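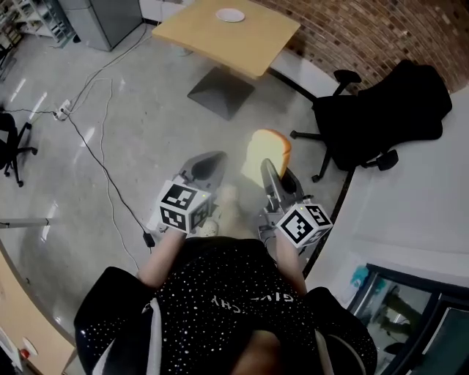 Chapter 4
Space Around Letters

In the previous chapter we chose typefaces for a small family of printed pieces: a business card, a letterhead and an envelope. Now we must place the words on the paper. Many students hurry through this part of the work. They choose a good typeface, they choose a good color, and then they push the text to the edges of the sheet, as if empty paper was wasted money.

Empty paper is also a material. The designer Grigore Ilie, who taught evening courses in Plavach, asked his students to cut the white areas of a letterhead out of colored card and lay them on the table. The exercise takes one evening and needs only scissors. You will find it at the end of this chapter as Exercise 4.3, and I advise you to do it by hand before you try the same thing on the screen.

4.1 Four kinds of space

We will speak about the space between letters, the space between words, the space between lines, and the margin. They depend on each other. If you open the space between letters in a line of capitals, you must also open the space between the words, or the line will read as one long word. If the lines are long, they need more space between them – and then the margin, which looked generous before, begins to look narrow.

Capitals show these problems very clearly. In a company name set in small letters, the eye recognizes the shape of the whole word. In capitals all the letters have the same height, and the eye has to depend more on the gaps. 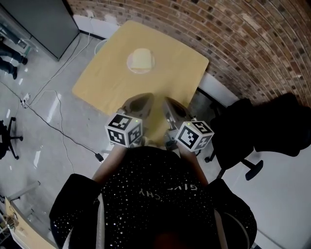

Figure 4.1 White capitals on black cloth, seen from above and upside down.

Turn your own proofs upside down when you check the spacing. When you cannot easily read the word, you stop reading and start to see the gaps. Pairs such as AV, LT and TY usually need correction, and the pair HI almost never does.

4.2 The Sondard letterhead

Our working example in this chapter is the stationery of Sondard, a shop that repairs clocks. The first version had the name across the full width of the sheet, with the address, the telephone number and the opening hours directly under it. The printer, Wulness, made 710 copies. The shop used 133 of them and then asked for a new design, as customers had trouble finding the telephone number.

In the second version all the same information is kept. Only the position and the spacing are different. Compare the two sheets in the supplement before you continue, and write down which line you read first in each.

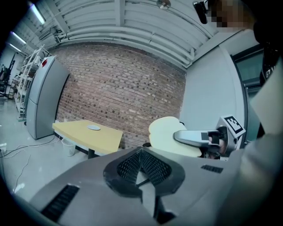
Figure 4.2 Black and white next to gray, silver and cream.

4.3 Terms used in this chapter

Tracking: the same change of space applied to all letters in a line.
Kerning: a change of space between two particular letters.
Leading: the distance from one baseline to the next.
Margin: the space between the text and the edge of the sheet.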